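Work > Reports to funders > Gripper kit review

Reading time: 5 minutes
05/10/2026, by the review team, Galtport

Progress report: the Gisura hand-held gripper kit, second period

This is our second report on the review of the Gisura kit, which you are funding through the Mosquera program. The first report described the purchase and the installation. Now we can speak about the use of the kit in daily work, what it costs us in time, and what we would like to do with the remaining part of the budget.

You will remember the question we were given. Small workshops want to teach simple table tasks to a robot arm, but they do not have the arm free all day, and often they do not have it yet. Gisura offers a pair of grippers that a person carries in the hands, together with the software that turns the recorded movements into training material. We were asked to say if a workshop of normal size can use this offer without a specialist on the staff.

Work done in this period

We recorded 1179 demonstrations in May and the weeks before it. Of these, 361 were rejected, either by the software or by our own check. This is more than we hoped for. Most of the rejected ones come from the first days, when the operators were moving too fast and turned their wrists so that the markers on the gripper were hidden from the camera. After we wrote a one-page instruction for the operators, the situation became better, and the later sessions are much cleaner.

The tasks are still the same as in the plan: to open and close a drawer, to pick up a small office item and put it in another place, and to move items from the desk to a shelf. We have not yet started with the soft objects. We prefer to finish the drawer task properly before we add a new difficulty.

The kit gives its best results when the operator begins from a quiet standing position, with both grippers well in view. Gisura writes this in the manual, but only in a short note near the end, and we missed it at the beginning. We now start every recording in this way.

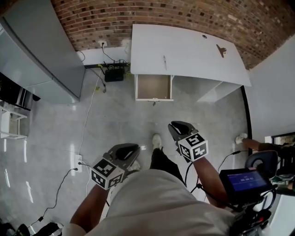
Pralitz, who run the same kit in their own workshop, wrote to us that they had also lost many recordings in the beginning, and that for them the greatest problem was the waiting time between two recordings, when the software saves the files and the operator can do nothing. They asked if we had found a way to make it shorter. We have not. They also said they would buy the kit again, but would ask for the training day in the price.

We agree with the second point. The training day is offered separately and we did not take it, in order to save money. Looking back, this was a mistake on our side. The manual is correct but it is written for people who already know such systems, and our operators lost time on matters that a trainer could show them in one morning.

What works well

The grippers are comfortable enough for a session of 30 minutes. After this time we make a break, and this is now a rule in our plan. The white cubes with the black marker patterns do their job well if the light is even. The jaws close smoothly and the operators say that they forget quickly that they are holding a tool.

The software for checking the recordings is simple to learn. One can see each recording, accept it or throw it away, and write a short remark. We would like to have a possibility to sort the recordings by operator, but this is a small wish.

What does not work well

The cables are the first complaint of everybody. They pull a little at the hand when the operator reaches far, and one must always think where to put the feet. Gisura told us that a version without cables is in preparation, but they did not give a date, so we do not count on it in this report.

The calibration must be repeated more often than the offer says. In our case it was necessary each time the kit was put away and taken out again. We measured this over 49 working sessions, and it was not possible to skip it even once without seeing the difference in the results. A workshop that has a fixed place for the kit will perhaps have less trouble.

The support is friendly, but slow. Simple questions are answered on the next day. For a more difficult question about the file format we waited more than one week, and the answer was only half of what we needed.

Money and time

We are inside the budget. The part for spare jaws was not used, as the jaws show very little wear. We ask for your permission to move this amount to the training day. The total sum stays the same.

With the time we are two weeks late, and the reason is the rejected recordings, which had to be made again. We do not ask for a longer project. The delay can be recovered if we take fewer soft objects in the last period, and a shorter list of them is attached to the budget sheet.

Next steps

We will complete the drawer task and send the accepted recordings to the partner who trains the arm. After that we begin with the soft objects. We will also visit Pralitz for one day to compare the two sets of notes, especially about the calibration, where their experience seems to be better than ours.

Please let us know your decision about the training day before the end of the month, so that we can still reserve a place with Gisura for June.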